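4.2 Start-of-episode rules for shared two-arm cells

The rules in this section were drafted by Mathur for the Skulier cell and later adopted at Terley with small changes. They apply to any bench where two arms can reach the same work surface and where people work in the same room. An episode may begin only when the work surface is clear, both grippers are open and the stock stands on the side counter. Boxes of one product are kept together, so that a wrong pick can be traced to a product and not only to a position. Cables on the arm must be checked for slack at the start of each shift.

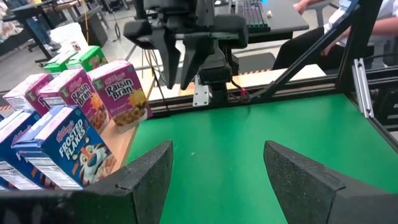

Figure 3. Wrist view in a two-arm cell. The green work surface is empty, with Frosted Flakes and Raisin Bran boxes on the counter to the left. The second gripper is open above the rail at the far side.

Staff may remain at their desks during an episode provided that they stay outside the marked reach of both arms. A person who needs to enter that reach must first call a stop, and the operator must confirm it aloud. An episode interrupted in this way is logged as void and is not resumed.

We reviewed 1454 episodes against these rules. Of these, 226 broke at least one of them, most often because an item had been left on the work surface from the previous run. Void episodes were excluded from the review. The wording of the stop rule was revised on September 21, 2025, after operators at Terley read "confirm" as allowing a nod; the remaining rules are unchanged.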